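3.2 Hand-held gripper station and daily upkeep

The washbasin station uses one pair of hand-held grippers, which we call the Letik pair after the room they were first set up in.

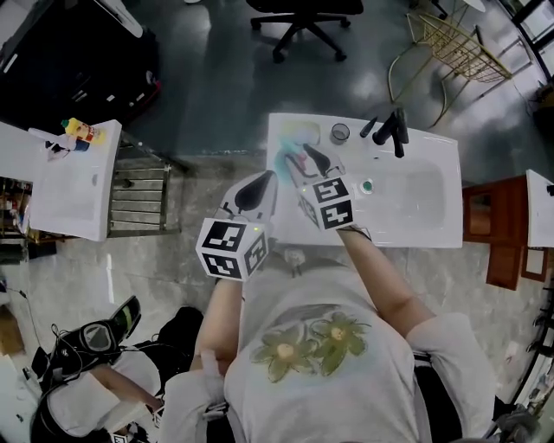

Figure 4. Wiping task at the washbasin station. The right gripper holds a light blue cloth against the basin surface; the left is over the near edge.

Each gripper carries a white cube with black square markers on its faces. The pose of the hand is computed from these markers, so most of the upkeep at this station concerns the cubes and how they are fixed to the housings. A cube that has shifted by even a small angle gives a steady offset in every recording that follows, and the error is hard to find later.

Before the first session of the day the operator checks the mounting screws, wipes the marker faces with a dry cloth, and opens and closes each gripper 38 times while the width reading is logged. If the closed reading drifts by more than 9 counts, the pads are taken off, cleaned and seated again. Water work wears the pads faster than the table tasks did — we changed them after every 96 sessions, and sooner if an edge had begun to lift.

One repair was needed during the study. In September the left cube came loose at its base. Priya Kapoor refitted it with a longer screw and repeated the full calibration. Recordings made between the last good check and the repair were left out, which brought the set down to 857. The pads and screws used are listed in Appendix B.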